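**Parole board moved the Olaniyan hearing again**

**leomendoza_caswood**

Anyone else get the letter? Third date change for the Olaniyan hearing. First it was October, then it was "early in the new year," now it's a date to be confirmed, in a room to be confirmed, at the Disusgate annex, which has parking for maybe nine cars if everyone breathes in.

For those who weren't here then, he ran the Bornent payroll scam and cleaned out a lot of retirement accounts, my mother's included. Twelve years, and he's now eligible after serving most of them. Victims can send a written statement or read one out. I've rewritten mine so many times it has started to sound like a cover letter.

**perla.b**

Got it Friday. Mine was addressed to "Pearl Batista," so I assume she's very upset too.

Did your letter have the page about the 500 word limit? Last time there wasn't a limit. I know because I used all of it.

**leomendoza_caswood**

Yes, page 2. Counted mine and it's 93 over. I'm cutting the part about his boat.

**perla.b**

Do NOT cut the boat.

**chou_ch**

Unpopular post coming, go ahead and get your shoes ready to throw.

I lost money too, less than most of you. I read his file summary, the part they let us see. No write-ups, finished the classes, has a sister who'll take him in. If the rules say he's eligible and he's done what they asked, I don't see what another two years gets anybody. He can't pay restitution from a cell. At the prison wage he'll have me made whole when I'm 140.

**NnekaE**

He couldn't pay it when he was out, either. He had an entire trial's worth of time to find that money and what he found was a better lawyer.
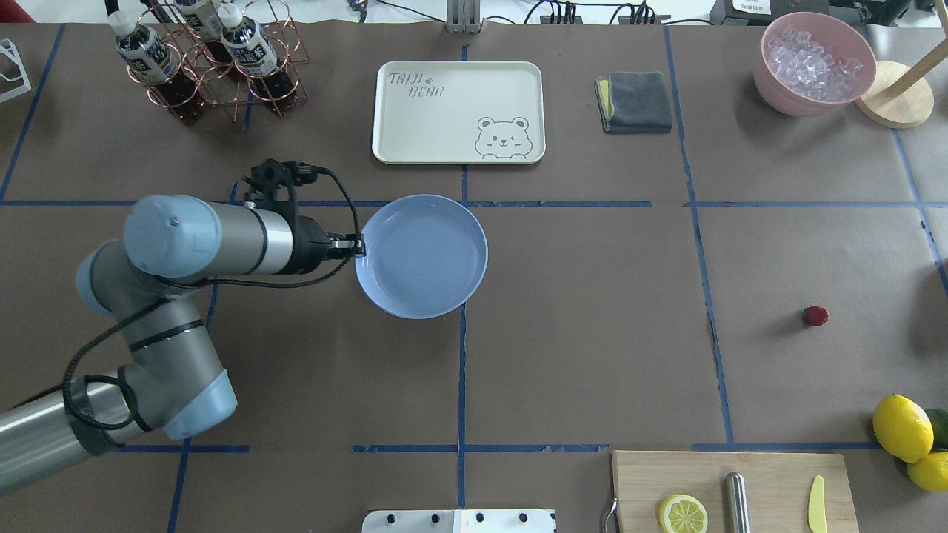

And the classes don't impress me, sorry. The man was good at classes. He taught one! "Planning for a Comfortable Future," Tuesday nights at the Caswood library, coffee included. I have the handout in a drawer somewhere. Clean record inside just means there wasn't a payroll department in there to run.

**chou_ch**

Okay, that's a fair hit about the library. But by that logic no amount of good behavior would ever count for anything, and then why hold a hearing?

**NnekaE**

I've been asking the same thing since the second postponement.

**ashraf_alaoui**

Practical stuff, before this goes the way of the last thread.

- The limit is only for reading aloud. A mailed statement can run as long as you like, so Leo, the boat can sail in the written one.
- You can do both. They just can't be identical, or so the woman on the phone told me. She also put me on hold twice to ask somebody named Gary.
- If you want to speak, the form has to reach them 90 days before the hearing. Yes, the hearing with no date. I asked. Gary is looking into it.

**perla.b**

Ninety days before what??

**ashraf_alaoui**

That was my question, word for word.

**leomendoza_caswood**

Sending the form tomorrow, certified mail, and the boat's going with it. Chia-hao, are you writing one in favor?

**chou_ch**

Thinking about it. Would you all still let me ride in the carpool?

**NnekaE**

You can ride. You're paying for gas, though, and Perla picks the radio station.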